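Rapport d'avancement no 2, acquisition d'équipement de préhension
Projet Ummont, juillet 2024
Destinataire : direction des investissements, Wisport

Objet du présent rapport

Vous nous avez demandé de dire, à mi-parcours, si la ligne « équipement » du projet Ummont pouvait être débloquée en l'état. Notre réponse est non, pas pour le montant inscrit au plan. Ce qui suit expose ce que nous avons vérifié, ce que nous n'avons pas pu vérifier, et ce que nous proposons de payer en attendant.

État des travaux

Les essais de saisie à la pince tenue à la main se poursuivent sur des fruits et légumes courants, en logement meublé, avec deux pinces utilisées ensemble. Le choix du logement plutôt que du banc d'essai vient du cahier des charges initial et nous le maintenons : un plan de travail rigide et bien éclairé flatte tous les matériels. Les objets sont présentés dans un bac vert à bords bas, posé sur un film plastique rose, et les fruits y sont pris directement, orange comprise.

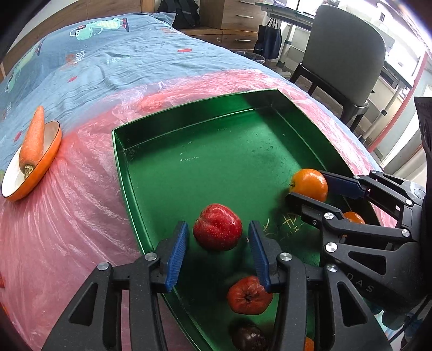 Dépenses engagées

Sur la période, nous avons dépensé 558 euros, pour l'essentiel en patins de rechange, visserie et denrées. Ce dernier poste fait sourire à chaque revue, mais il revient tous les mois et ne figurait pas au budget. Nous demandons qu'il y soit inscrit sous son vrai nom et qu'on cesse de le ranger dans « divers ».

Le devis de Drultow porte sur 25 paires de pinces, à 900 euros la paire, hors maintenance. La maintenance fait l'objet d'une annexe que nous avons réclamée et qui ne nous est pas parvenue. Le prix annoncé ne dit donc pas grand-chose du coût réel sur la durée du projet. L'offre de Ngui est plus complète sur ce point, mais les délais de livraison y sont exprimés « sous réserve de disponibilité », formule qui n'engage que celui qui la lit.

Réserves

La quantité nous paraît mal fondée. Le chiffre de 25 paires a été fixé avant le premier essai, à partir d'un nombre de postes qui n'a jamais été confirmé. Acheter d'un coup reviendrait à immobiliser 22 500 euros sur une hypothèse.

La durée de vie des patins reste inconnue. Les deux fournisseurs avancent un nombre de cycles, aucun ne précise sur quel objet ni avec quelle force de serrage. Une pomme lisse et une mandarine à la peau grenue ne sollicitent pas le patin de la même façon, et nos relevés sont trop courts pour trancher. Nous refusons de reprendre leurs chiffres dans un tableau d'amortissement.

La démonstration commerciale, enfin, ne prouve rien pour nous. Elle portait sur des cubes de mousse. Nos opérateurs travaillent des deux mains, une mandarine entre les patins bleus d'un côté, une pomme rouge dans l'autre pince, au-dessus d'une surface souple et froissée. C'est dans ces conditions que le matériel doit être jugé avant toute commande ferme. 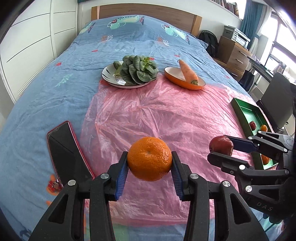
Drultow maintient de son côté que la période d'essai demandée est excessive, que le tarif ne sera pas garanti au-delà de l'été et qu'une commande fractionnée ferait perdre la remise de volume. Nous prenons note de l'argument. La remise en question n'est chiffrée nulle part dans le devis, et nous ne savons pas ce que nous perdrions.

Proposition

Commander 2 paires, les user pour de bon, et consigner chaque remplacement de pièce avec sa date et son coût. Coût de l'opération : 1 800 euros, auxquels s'ajouteront les consommables. Demander à Ngui une date de livraison ferme, par écrit. Exiger de Drultow l'annexe de maintenance avant toute nouvelle réunion.

Le solde de la ligne resterait gelé jusqu'au point de septembre. Si les relevés d'usure ne sont pas exploitables à ce moment-là, nous préférerons réduire le périmètre du projet que défendre un achat que nous ne savons pas justifier. Les factures de la période sont jointes en annexe A, le devis de Drultow en annexe B.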